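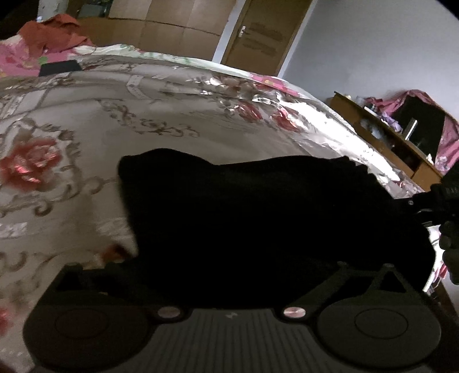

Ornella Pagano wrote in to ask whether a satin-look bedspread stays on the bed once people start sitting on it, and whether she should bother with one at all if the bed doubles as the place where laundry gets sorted.

Fair question, and the makers don't answer it. The Sopacua rose bedspread is sold as "hotel smooth." It is shiny, I'll give it that. The ground is a pale grayish white, the roses are big and pinkish red, and the scrollwork is busy enough to hide a small stain. Whether you want silvery glare off your bed on a bright morning is your business.

Sopacua Rose Bedspread
Fabric: 100% polyester, satin finish
Price: $41
Returns: 23 days, unopened only
Sold by: Drorka Home

My doubts are mostly about grip. Drop a pile of dark clothes on it, pull one piece out from the bottom, and the cover wants to come along. The listing says "non-slip" and doesn't say what makes it so. I found no backing on mine. 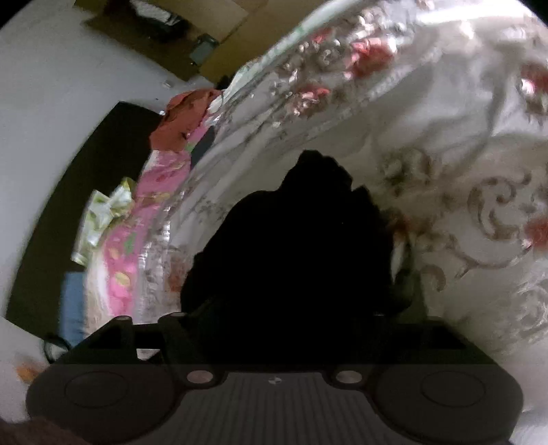
It also wrinkles more than the word "smooth" would suggest. Those deep folds catch the light, so a badly made bed looks worse under this than under plain cotton. The Pusik cotton cover costs $6 more and I'd take it over this one for a bed that gets used all day.

Lint is the other thing. Black fabric leaves fluff on a pale cover, and the product page is silent on that too.

Care: cold wash, low spin, no bleach. The label says no iron. Good luck with the creases, then.

Matching pillow covers are sold separately and were out of stock when I checked.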